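Office & Meeting Room > Tables > Fixed height

Print this page | E-mail to a friend

Pukell Fleta meeting table, white

Updated August, by the Solto shop desk

£444 inc VAT. In stock, white only. Oak effect is out, grey is out, please don't ring about grey, we'll put it on the page when it lands.

Plain table for plain rooms. Meetings, training, packing up parcels, whatever. Matt top so the ceiling lights don't bounce back in your face all afternoon. We've sold the Fleta since the old shop and the only thing Pukell have changed in that time is the feet (better now, see further down).

Depth is 900mm. That's the number to check. Works with people on both sides and laptops back to back, only just if they're big laptops. If you want a row of them against a wall get the narrow one instead, it's on the Sorensen page.

Weight 26kg boxed. One person can shuffle it along a floor, but stairs want 2 people. Driver will bring it to the first door inside and no further unless you've paid for the room service option.

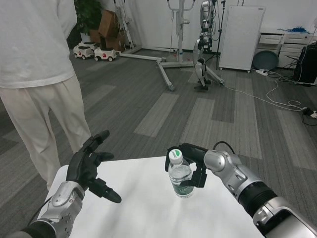
What's in the box

Top, one piece
Legs, bolted pairs
Crossbar
Bag of bolts — count them before the driver goes
Allen key (use your own if you've got one, theirs is soft)
Felt pads for hard floors
Instruction sheet, pictures only

Putting it together

Top face down on the flattened box. Legs on loosely, all of them, then the crossbar, then go round and tighten. If you tighten the first leg right up before the others are on you'll never get the last bolt to line up and you will be on the phone to us saying the holes are wrong. The holes are fine.

Turn it over with help. Don't stand it up on two legs and roll it, that's how the inserts get pulled out and it isn't covered.

Feet screw in and out by hand. Old ones used to drop out when you lifted the table, the new ones have a stop on the thread. On carpet leave them wound right in and skip the felt pads. Thick carpet, give it a week to settle and then check again, it'll have gone down a bit at one corner most likely.

Cleaning the top

Damp cloth, drop of washing up liquid, dry it off. That's all it needs day to day.

Matt white does show things. Pencil comes off with a rubber. Biro mostly comes off if you get to it the same day. Whiteboard pen is the bad one, people lean on the table and write on a pad and go over the edge of the paper. Bit of surgical spirit on a cotton pad, small circles, stop when it stops. No cream cleaners — they leave a shiny patch and you can't get the matt back, we've had tables returned with a shiny patch the size of a dinner plate and there is nothing we can do with them.

Drinks are OK. Water left standing overnight won't hurt the face but it can get in at the edging if there's already a chip there, so touch in chips early. Pen style filler, in white, on the spares page. Hot mugs use a mat. Teapots definately use a mat.

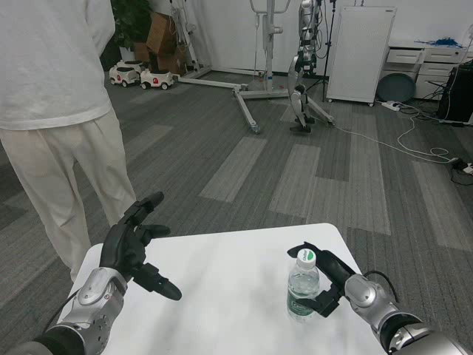 Spares for the Fleta are all kept here in the shop: feet, bolts, crossbars, edging strip. Tops on their own are to order and take ages, to be honest you're nearly as well buying the table. Legs come in pairs only, left and right are the same so don't worry about which.

Will it join to another one? Yes, with the linking clips, sold seperately. Long side or short side. Clips go underneath on the holes already there. Wind the feet up or down first to get the tops flush and clip after.

Will it take a cable port? You can drill it. We don't, and once drilled it's yours, no returns. Seal the cut edge.

Does it fold? No. Folding ones are a different page. People ask for a folding version of this one all the time and Pukell say no every time.

Returns

Unopened, fine, you pay the carriage. Opened but not built, fine if everything is back in the box the way it came. Built, no, unless faulty. Damage in transit tell us before you put it together and keep the packaging, all of it, the carrier will want to see it.

Trade accounts log in for your price. Schools send a purchase order to the usual address.

Print this page | E-mail to a friend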